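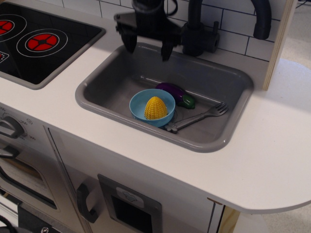

One reader wrote in to say that the arm was the cheap part. Everything that went round it (the clamps, the spare finger pads, the second power supply, the table that didn't wobble) came to more than the arm did, and none of it had been on the list. I've had that message pinned over the bench ever since, and this page is my attempt at the list!

Start with the job. Write down the things you want picked up and measure each at its narrowest point, with a ruler, in millimetres. Play food and play cutlery are a lovely place to begin because they're light and cheap to replace, but they vary more than you'd think. A fat aubergine and a thin fork ask for very different things from the same pair of fingers. If the gripper opens wide but won't close down on something flat, you'll be buying new fingertips within the month.

Next, reach. Sellers quote it with the arm stretched right out, where it is weakest and shakiest. I plan on using the inner two thirds and treat the rest as a bonus. Cut a piece of string to that length, pin one end where the base will go and swing it over your work area. Check height as well. An arm that has to come down into a sink or a box needs clear space above the rim, and taps get in the way far more often than you'd guess.

My own budget was £415 for everything except the arm, and it went like this:

Bench, braced and bolted to the wall: the biggest single spend, and I'd do it again tomorrow.
Clamps: buy two more than you need.
Spare finger pads: a bag of 20. Rubber wears smooth quickly.
Cable ties and a proper cable run: cheap, and do it on day one. A cable dragged across the worktop will snag.
A decent lamp: £30, and it made more difference than the fancier camera mount I was saving up for.
Emergency stop button: get one you can hit with your elbow.
Play kitchen and food: second hand. Check the doors and knobs are all there if you want to use them later.

I keep 91 pounds back for things that break. It sounds fussy, but a stripped gear in March cost me most of it in one go and I was up and running again without touching the housekeeping.

On makes: the Kovley gripper kit is easy to take apart, and I love it for that. Edolel do longer fingers, handy for deep boxes, though they flex a bit at the tips. The Cliltix controller has a fan you'll hear from the next room, so think about where it will live. Ask any seller for the price of one replacement motor before you order. If they can't tell you, move on.

Last tip, and it's my favourite. Before you spend a penny, do the whole job by hand with a pair of kitchen tongs and one eye shut. You'll find the awkward corners in ten minutes, and you'll know whether you need a wrist that turns, a longer reach or simply a shallower bowl.

Shared 30 times | 20 comments

More from the workshop pages
Bracing a wobbly bench
Labelling cables so you can read them later
Khương bench lamp, one winter on
Sorting screws without losing your mind
What to keep in the spares drawer

Contact | © Bench and Kitchen Tips | Back to top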